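How to Run a Facilitated Accountability Session After a Mistake in a Group

Tetlow Guides – Working Together
Last updated 16/11/2023

This guide covers one format for handling a mistake that affected other members of a group: a remark, a decision, a piece of published text, or a habit of leaving certain people out. It is written for reading groups, tenant associations, small nonprofits and staff networks. It does not cover harassment, threats or anything that belongs with an employer's formal complaint process or with the police.

The format is based on the one used at the Brindmont Center since May. It takes one session and one written follow-up.

Before you start

You need a facilitator, a note taker, a private room or call, and a written account from the person who made the mistake. The facilitator should not be a close friend of either party. If your group is too small for that, borrow a facilitator from another group. The Drellitz network keeps a list of people who will do this for travel costs.

Ask the affected person three things in writing, well ahead of the session:

Do you want to attend?
Do you want your name used?
Is there anything you want said or read out for you?

Accept the answers as given. Do not ask for reasons. A person who declines to attend can still receive the notes, and a person who says nothing should be treated as having declined.

Step 1. Get the written account

The account should be at most 300 words. Longer drafts tend to drift into background, and background is where most of the excuses are. It should state what was said or done, when, who was present, and what effect it had as far as the writer knows.

Check the draft for the following and send it back if you find any of them:

"If anyone was offended." The group is meeting over something that happened. Replace with a plain statement of the effect.
Passive phrasing such as "comments were made." Name the person who made them.
A list of past good work.
Any request for forgiveness.
Quotes from the affected person that they have not approved.

One round of edits is normal. If the third draft still has the same problems, postpone the session.

Step 2. Set the order of speaking

Write the order down and send it out with the invitation. The usual order is facilitator, written account read aloud, statement from the affected person (if any), questions from the group, proposed repair, close.

The person who made the mistake reads their own account. They do not add to it. Questions from the group go through the facilitator, who may reword or drop them. Questions to the affected person are not taken at all unless that person agreed to them beforehand.

Step 3. Handle crying, anger and silence

Any of these may happen and none of them is a reason to stop automatically.

If the person who made the mistake becomes upset, offer a short break and continue from the same point. Do not let the group turn to comforting them. This is the most common way a session loses its subject, and it is worth assigning someone in advance to step outside with them. In sessions about race it happens often enough that the Brindmont notes give it a separate page.

If someone gets angry, let them finish their sentence. Tone is not a rule violation. Insults and threats are.

If there is silence, wait. The facilitator should not fill it with a summary.

Step 4. Agree on the repair

A repair is a specific action with a date and a person attached. "I will listen more" cannot be checked later. "I will correct the paragraph and send the new version to the list" can be.

Keep the list to 2 items. Groups that agree on more usually finish none. Do not assign the affected person any part of the work, including checking it, unless they ask for it. Where money is part of the repair, such as paying for work that went uncredited, put the amount in the notes. If the amount is above 2000 dollars, have the group's board or equivalent sign off before anything is promised.
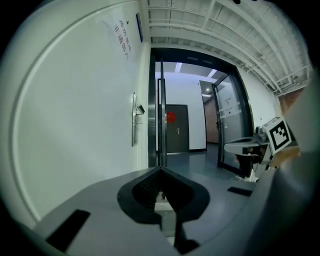 Can the session be recorded?

Written notes are the better choice in most groups, and audio should be used only when every person in the room has agreed to it in writing.

Step 5. Write and send the notes

Send the notes to everyone who was invited, including those who stayed away. Include the agreed repair, the dates and the name of the person who will check on it. Leave out who cried, who argued and who said nothing. The Danzer notes template has the right headings and can be copied as it is – delete the "Mood" line, which was left over from an older version.

Step 6. Follow up

Check each repair item on its date and send one line to the group: done, or not done with a new date. If an item is missed a second time, put it on the agenda of the next ordinary meeting under that person's name.

Keep the notes for as long as the group's rules require, then delete all copies, including those in email.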